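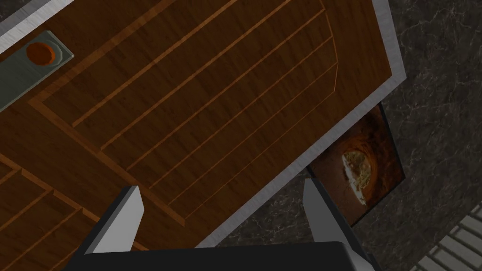 Fig. 1. Panel with a reddish-brown wood grain finish and silver-grey trim (rendered).

Week 4: What "wood" means on a price list

Makers like to say that buyers want real timber. Do they? The Curncombe survey asked 123 households, and only 39 could say what their own kitchen doors were made of. Treat that with care – the survey was paid for by Floris, who sell doors.
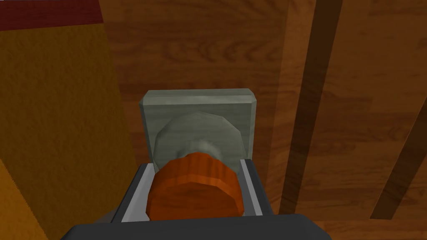 The Plilstead figures are no better. They count "wood finish" and "wood" as one thing, so the total of 3919 sales tells us very little.

For next week: read the Alcantara leaflet and mark every claim that has no source.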